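Blanchir sans cuire : ce que l'on sait du vieillissement des plastiques blancs

Pourquoi les carters d'appareils jaunissent, pourquoi certains y échappent, et ce que valent les traitements de restauration. 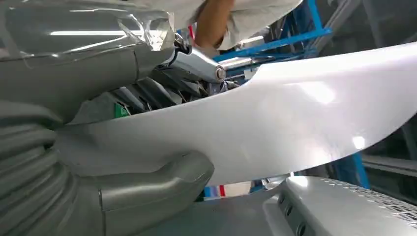 Panneau blanc de forme courbe.

Par Nadja Koller
Avril 2019

Le jaunissement d'un plastique blanc n'est pas un phénomène unique. Sous un même symptôme se rangent au moins deux mécanismes, la photo-oxydation et l'oxydation thermique, dont les vitesses et la profondeur d'action diffèrent nettement. La confusion entre les deux explique une bonne partie des résultats contradictoires publiés par les restaurateurs amateurs.

L'ABS, copolymère d'acrylonitrile, de butadiène et de styrène, doit sa résistance au choc à sa phase élastomère. C'est aussi son point faible. Les doubles liaisons du polybutadiène réagissent avec l'oxygène sous l'effet du rayonnement ultraviolet et forment des groupements carbonyle et hydroperoxyde. La couche atteinte reste mince, mais elle suffit à modifier la teinte et à fragiliser la surface.

Le dioxyde de titane, pigment blanc le plus courant, joue un rôle ambigu. Il absorbe les ultraviolets et protège la matière située en profondeur. Sous sa forme anatase, il catalyse en revanche la dégradation du liant. Les formulateurs lui préfèrent la forme rutile, généralement enrobée d'alumine ou de silice.

« On nous apporte deux coques du même modèle, l'une crème, l'autre intacte, et le propriétaire jure qu'elles ont passé leur vie sur la même étagère », rapporte Iason Bakalis, responsable des essais à l'atelier Bullby. Les lots de résine en sont souvent la cause : un changement de stabilisant en cours de production ne laisse aucune trace sur l'étiquette.

L'atelier a exposé 50 éprouvettes d'ABS blanc pendant 1000 heures sous lampe au xénon filtrée. L'écart de couleur, mesuré en coordonnées CIELAB, se concentre sur l'axe b*, celui du jaune. Sur 19 éprouvettes, une partie de la dérive est apparue après l'exposition, pendant le stockage à l'obscurité -- signe que les réactions amorcées par la lumière se poursuivent sans elle.

Les traitements au peroxyde d'hydrogène, popularisés par les collectionneurs de matériel informatique, détruisent les chromophores sans reconstituer le polymère. La teinte remonte, la fragilité demeure. Saadet Kurtuluş, chimiste à Clundcombe, déconseille les gels appliqués au pinceau, qui sèchent de façon inégale et laissent des marbrures. Elle préfère l'immersion complète, à température contrôlée, avec un relevé colorimétrique avant et après.

La mesure elle-même appelle quelques précautions. Une surface grainée diffuse la lumière autrement qu'une surface polie, et une paroi courbe se plaque mal contre l'ouverture d'un spectrophotomètre. Deux relevés pris au même point, avec une rotation d'un quart de tour, donnent une première idée de l'erreur.

Reste la prévention. Les stabilisants de type amine encombrée, associés à un absorbeur d'ultraviolets, ralentissent la dérive sans l'arrêter. L'ASA, dont la phase élastomère est un acrylate dépourvu de doubles liaisons résiduelles, tient mieux à l'extérieur, pour un coût supérieur. Roswitha Wallner, qui a suivi le passage de l'un à l'autre chez Flendale, signale un effet secondaire : les pièces neuves ne s'accordent plus avec les anciennes, et le service après-vente doit gérer deux références de blanc.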